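Control Station and Pushbutton Box Checklist, With My Comments

I've been keeping this list in one form or another for years, and people keep asking me for it, so I cleaned it up and put it on the page. It covers the small operator boxes you find bolted next to conveyors, lifts, wrap machines and saws. You know the kind: a selector, a start, a stop, and an emergency stop if you're lucky. I go over every one in the building at Plurnell twice a year, and again any time one comes down for repair.

Use it, change it, scribble on it. My comments are under each item and they do wander a bit!

Before you touch anything

1. Power off, locked and tagged, and tested dead at the box.
OK / Fix / N/A
Comment: Test your meter on something live first, then the box, then the live thing again. Yes, every time. I once trusted a label on a panel door and the label was for the panel that used to be there.

2. Tag number on the box matches the drawing.
OK / Fix / N/A
Comment: Ours mostly do now. The ones over by the Tredivley line were renumbered halfway and then somebody lost interest, so you'll see an old number in paint marker under the new sticker. Go by the sticker.

3. Tell whoever runs the machine.
OK / Fix / N/A
Comment: Tell them in person. A note taped to the guard is easy to walk past.

Outside of the box

4. Enclosure free of cracks, dents and missing screws.
OK / Fix / N/A
Comment: Look at the corners first, that's where the forklifts find them. If a screw is missing, don't grab whatever fits from the coffee can. The wrong one will chew up the threads and then you're buying a whole enclosure.

5. Cover gasket in place and not pinched.
OK / Fix / N/A
Comment: I run a fingertip all the way around. If it feels flat on one side the cover has been tightened unevenly. Back all the screws off and start over, going corner to corner.

6. Cable entry snug, strain relief holding.
OK / Fix / N/A
Comment: Give the cable a good firm tug. If the jacket slides in the gland even a little, mark it Fix. I am strict about this one and I get teased for it.

7. Legends readable from where the operator stands.
OK / Fix / N/A
Comment: From where they stand, folks, so take a step back. Degreaser eats printed legends. The engraved plates from Provent have held up the best for us, though they take forever to show up.

The operators (the buttons, I mean)

8. Selector switch clicks firmly into each position.
OK / Fix / N/A
Comment: Turn it slowly. A tired one will sit happily halfway between two positions, and then you get those lovely faults that disappear when you open the cabinet. Check that the knob isn't slipping on its shaft, too.

9. Green button springs back clean.
OK / Fix / N/A
Comment: Press it on the edge as well as dead center. Sticky ones usually have dried coolant or soda around the rim. Wipe with a damp cloth first and don't spray anything into it. If it still hangs up, replace it.

10. Red stop button springs back clean and isn't loose in its hole.
OK / Fix / N/A
Comment: Same test. Also try to rotate the whole thing with your fingers. If it turns, the locking ring has backed off, and the wiring behind it has been twisting along with it.

11. Emergency stop latches when pushed and stays down until reset.
OK / Fix / N/A
Comment: Push it, let go, wiggle it. It should need a deliberate twist or pull to come back, whichever type you have. If it pops up by itself the machine stays locked out until it's changed. I don't bargain on that.

12. Yellow behind the emergency stop is present and clean.
OK / Fix / N/A
Comment: Red on yellow is what people's eyes hunt for when something goes wrong. I've found them painted gray along with the machine. Painted!

13. Nothing hung on, stacked against or taped over the emergency stop.
OK / Fix / N/A
Comment: Gloves, lanyards, a lunch bag. Take it down and have a friendly word.

Inside

14. Contact blocks seated and latched.
OK / Fix / N/A
Comment: Push on each block, then pull gently. A block that has come off the back of an emergency stop is the scariest thing on this list, since the mushroom will still feel perfectly normal from the front. On ours the green ones are normally open and the red ones normally closed, but read the marking on the block and put your meter on it anyway.

15. Terminals tight, no stray strands.
OK / Fix / N/A
Comment: Use the torque on the maker's sheet. I tape the sheet inside my toolbox lid.

16. No moisture, rust or metal dust.
OK / Fix / N/A
Comment: Metal dust near the saws is a given. Vacuum it, please don't blow it.

Spares and bench work

When a box comes off the wall I like to do it on the bench, with the box in one tray and the loose parts in another. A tray with sides saves you crawling after a locking ring. Keep the blocks with the buttons they came off until you've written down which went where.

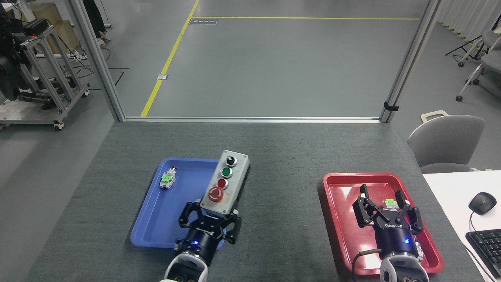
Araújo, Jul 18, 2023

Trays: blue on the left, red on the right. There's a button part in the red one with a green-and-white contact block, and another little module on its side up in the corner of the blue one, red tip and bright green block. That second one needs to be in the other tray before the box gets opened, so I marked the "parts kept apart" line Fix.

Box layout: selector at the top, then green, then red, then the emergency stop at the bottom on its yellow collar. Nice and plain, and I like the big red one down there by itself with the yellow showing. Item 12, OK.

Surface: the dark gray carpet-type top is kind to enclosures. It also holds on to little screws and clippings, so vacuum between jobs. Mouse and keyboard are on the white desk beside it, which suits me fine. Keep drinks off both.

Floor: yellow lines out past the bench. I put "keep clear" on the sheet for every round, this one too.

Items 8 to 11 and all of the inside section get filled in by hand, with initials. Please don't tick those from a photo, mine or anybody else's.

Next full round is September. If you find a box that isn't on the list, write the location on the back of the sheet and leave it in my tray by the parts window.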